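Re: Flelach gripper sim pack, anyone tried it?
From: Chunhua Yuan

Hi all, I've had the trial going since early July so I can answer most of this. One from my thin panel runs first: 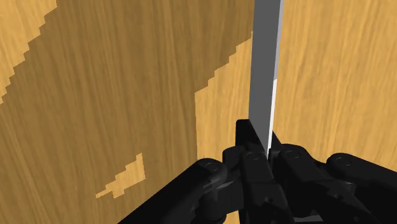
Yiran Luo wrote:
> We're looking at the Flelach simulation pack for our shelf-panel job and
> the Galham reseller wants an answer before the trial price goes away.
> Does it cope with thin flat parts? How bad are the shadows? And is the
> $200 a seat or for the whole shop?

1. Thin flat parts

Pretty good! I gave it a long narrow gray panel, held close to upright against the wood surface, and left the finger settings alone at first. I ended up bumping the contact friction up a notch and running 88 grasps overnight, and 11 of them slipped. Most of those were ones where I'd asked for a really steep approach, so I blame myself for a few (I was curious, okay?). The fingers and links are modeled nicely, pivots and all, and the wood grain is a lot better than what I was used to in Esarier.

2. Shadows

Yeah, they're blocky. You get stair-step edges all over the wood, and a little stray patch of light in the middle of the dark part. There's a shadow quality slider under Render, but pushing it up made my old desktop crawl, so I put it back. If you're only checking grasps, who cares. If you want to train a camera model on the output I'd ask support first. My ticket is 3742, feel free to mention it, they were friendly but slow.

3. Price

Per seat, at least on the quote I got. Sheikh was cheaper for us but didn't have a two-finger gripper I liked, and I didn't feel like building one.

Are your panels stiff or do they bend? I haven't tried anything floppy yet. Send me a part file and I'll run it tonight after 8 if you want.

Chunhua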